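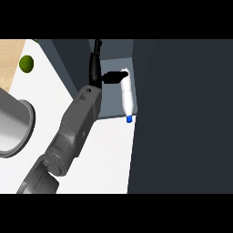

Project Report: Trying Out the Dutau Kitchen Simulator
Ebuka Edet, Jiromville

For my project I picked the student license of Dutau, a simulator kit that lets you program a robot arm in a virtual kitchen (no real arm needed, thank goodness, my budget was tiny!). I got 90 days of access and ended up using 20 of them before writing this.

Setup was fine on my laptop, but the manual skips the part about joint limits, so I lost a whole evening to an error numbered 1901. Khrystyna-Mariia Hrytsenko from the lab next door found the setting for me – thanks again!

My main task was getting the black gripper over to the white bottle with the blue cap. I love how you can keep props like the lime on the counter while you work, it feels way less like a textbook. What I didn't love is the camera menu, which resets every time you reload.

I ran the task 70 times and the logs are in the appendix. Next term I want to try the pouring add-on, if the price comes down.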